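Home | Games | About | Support | Jobs

About Garnositz

Posted 1/1/18 by Tatiana Koubek

Garnositz makes racing games for people who brake too late. Radomír Vávra and Oľga Slanina started the studio above a tire shop in Dinton, and the rent was low for reasons we could smell.

Our first game, Jovalport, shipped with 50 cars and 2 tracks. Players asked for it the other way around. We met them partway – the current version has 69 cars and enough tracks to get properly lost on.

Babatunde Balogun handles the physics, so complaints about the hairpin go to him. Radoslava Hájek records the engines and no longer hears well at dinner.

Our next one, Dvořáček, is a rally game with mud. It's due in February. We haven't said which.

Contact | © Garnositz | Back to top

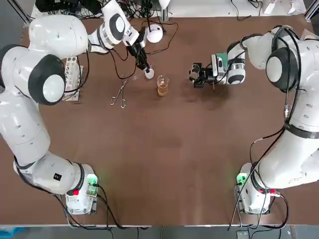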